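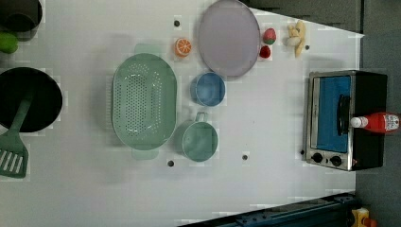 Kitchen table at station 1, with the toy food, the cookware and the toaster oven.

Progress report to Plindier, equipment budget line
Period covered: January to April
Prepared by: Marwa Kettani, project coordinator, Berrada workshop
Copy to: Iman Ashour

1. Purpose of this report

With this report we inform you how the equipment money was used in the period, what we have learned about our needs, and which changes we ask you to accept for the second half of the grant. The technical results on grasping and placing are in a separate report, which Iman Ashour will send in May. I will mention them only where they have an effect on the buying plan.

2. Situation in short

The kitchen work at station 1 is running. Station 2 is mounted but it is not yet in regular use, for the reason explained in section 4. The spending is lower than planned at this date, mainly because one large order is delayed. We do not expect to need more money in total. We do ask to move a part of it from one heading to another.

3. Purchases made in the period

3.1 Table and fixings
The two tables were delivered in January and we accepted them after a check of the surface. We chose a very pale top, so that most of the objects are easy to separate from the background. White objects remain difficult, and the white cap of the ketchup bottle is one example which Iman has discussed with the team. We do not plan to change the table for this.

3.2 Objects for the kitchen tasks
This heading was the smallest in the budget, and it is the one which gave us the most work. In the proposal we wrote "household objects, one set" and we did not describe it further. In practice the team needs real variety in shape and in size. At present we work with toy fruit such as the banana bunch and the orange slice, with a plate, a bowl and a mug, and with larger pieces such as the oval colander and the black pan with its green slotted spatula. The flat handles of the colander are a different problem for the gripper than the handle of the mug, so we cannot replace one by the other.

The toy food was bought in a local shop and it is cheap. The difficulty is to find the same piece again. When a strawberry is lost or damaged, the shop has often changed the model, and the new one is not the same size. For this reason we would like to buy spare pieces at the same moment as the first ones. We have now 43 objects in the inventory, with spares for less than half of them.

3.3 Toaster oven
The toaster oven was bought as the only appliance of this phase. It is used for the tasks with the door and with the two round knobs. We never connect it to the electricity, and this was written in the safety note which you approved. It is a small model. A bigger one was considered, but it would leave too little place on the table for the cookware.

3.4 Grippers and spare fingers
We ordered the spare fingers from Trulent in February. They arrived complete and the quality is good. The fingers wear faster than the supplier told us before the purchase. We change a pair after 200 hours of work, and the proposal counted on double of this. The cost of one pair is modest, but over the full project the difference can be felt.

4. Delayed order

The second arm controller was ordered from Gondine and should have been here in February. Gondine first informed us of a missing component, and later of a change in their transport company. The new date is the month of June. We have paid the deposit only, and the rest will be paid after the delivery and the acceptance test.

I asked for a written confirmation of the new date and I received it. I also asked for an offer from a second supplier. The price was higher and the delivery was not faster, so we decided to stay with Gondine. If the June date is missed too, we will ask for the deposit back, which the contract permits after 4 months of delay.

The consequence for the work is limited until now. The team works in two shifts at station 1, the first one starting at 8.00. This is tiring for the people and it leaves no time for maintenance during the day, so it should not continue after the summer.

5. Changes we ask you to approve

a) To move a part of the heading "Travel" to the heading "Consumables", for the gripper fingers. One visit to a partner was replaced by a call and this money is free.

b) To rename "household objects, one set" as "household objects and spares", so that we can buy duplicates without asking each time.

c) To postpone the purchase of the second appliance until station 2 is working. We had planned it for May. We see no sense in storing it for months while the guarantee is already running.

The amounts are in the attached table, in the same format as the last time.

6. Plan for the next period

May: order of the spare objects, after your answer on point b. New labels for the storage boxes, because the present ones fall off.
June: delivery of the controller, acceptance test, final payment to Gondine.
July: start of regular work at station 2, end of the second shift at station 1.

One question is still open on our side. The insurance of the workshop covers the arms at their purchase price, but it is not clear if the controllers are included. I have written to the insurer and I will send you the answer as soon as I have it.

I would be grateful to receive your decision on section 5 before the end of May.

Marwa Kettani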